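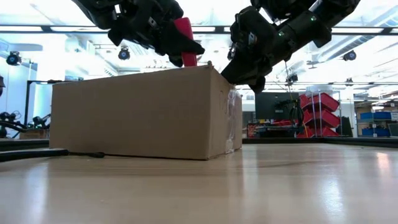 Share 66 Comments 5

When Leen Awad was asked to plan the equipment budget for Nidivora's packing room in Prernstead, she began, as she always does, with a pot of tea and a very long list. "I wrote down everything we could possibly want," she tells me, laughing, "and then I went and had my lunch, and came back and crossed most of it out."

What stayed was a pair of arms with proper fingered hands – the dear part, she admits – and a good deal of money kept back for things people forget. "Spare fingertips, cables, a decent table, somebody's time to look after it all. I put the hands down as one line at first, and Tarek made me split it into 3."

Tarek Sayegh, who runs the room day to day, is fond of the arms but careful with his praise. He had wanted to hire for a year before buying, and he still thinks it would have been the gentler way in. "You learn what you need by using it, don't you? We had a quote from Vestinmont in March, and it was a lovely quote, but the training was extra and so was the delivery."

I asked them both what they would tell a smaller firm, and Leen thought for quite some time before she answered – she is not a person to be hurried. "Ask what it costs in the second year," she said. "And get it in writing, love, with the service visits on the same page."

81 shares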